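Speaker notes: Old phone, new phone. What to do before you give the old one away
Internal talk at Polteo, lunch session, March
Planned time: 2 x 15 minutes, with questions between the parts

Slide 1. Start

Say welcome, ask people to sit closer to the front. Ask for hands: who has an old phone in a drawer at home? Wait for the hands. Ask the second question: who remembers the PIN of this phone?

Then say: today I speak only about the old device. The new one is for another talk.

Slide 2. What is still inside

An old phone keeps more than photos. Mention mail, saved passwords, bank app, the codes for two-step login. Tell the story of my own phone. Before I gave it to the repair shop I looked in the gallery and found 3,764 pictures, and among them two scans of my passport. I had forgotten them completely.

Speak slowly here. People like to compare with their own phone, so give them a moment.

Slide 3. Accounts and login codes

Main point: move the login codes first, erase later. If the code app is only on the old phone and you erase it, you can be locked out for days.

In our office password manager, Drovora, I had 224 entries. I did not check all of them by hand. I sorted by last use and took the ones for mail, bank, insurance and work. This took me about an evening.

Say clearly: write the recovery codes on paper and put the paper in a safe place at home. Do not make a screenshot of them.

Slide 4. Smart home apps

Many people forget this part. The app for the lock, the heating, the washing machine or the camera at the door is often connected to one phone and one account. Check in each app who is the owner. Add the new phone, test it, then remove the old one from the list of devices.

If you sell the appliance too, remove it from your account before the buyer comes.
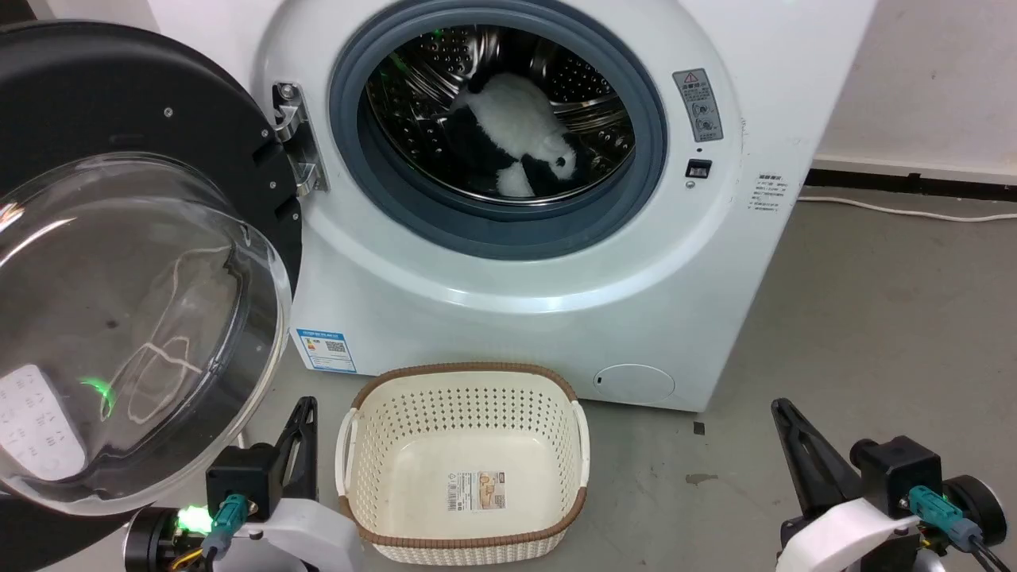 Slide 5. Erase in the right order

Read the order from the slide, do not improvise:
Make a backup and open one file from it.
Sign out of the main account on the phone.
Turn off the "find my device" function.
Take out the SIM card and the memory card.
Do the factory reset from the settings menu.

Somebody will ask about eSIM. Answer: move it to the new phone first, and check with the operator if you are not sure.

Slide 6. Work phones

Phones from the company go back to the Trindent desk on the ground floor. Please do not reset them yourself. They need the device still registered, or the form cannot be closed.

Slide 7. Questions

If there is time, show the reset menu live on the test phone (charge it in the morning!). The handout is in the shared folder, in the file called "old phone".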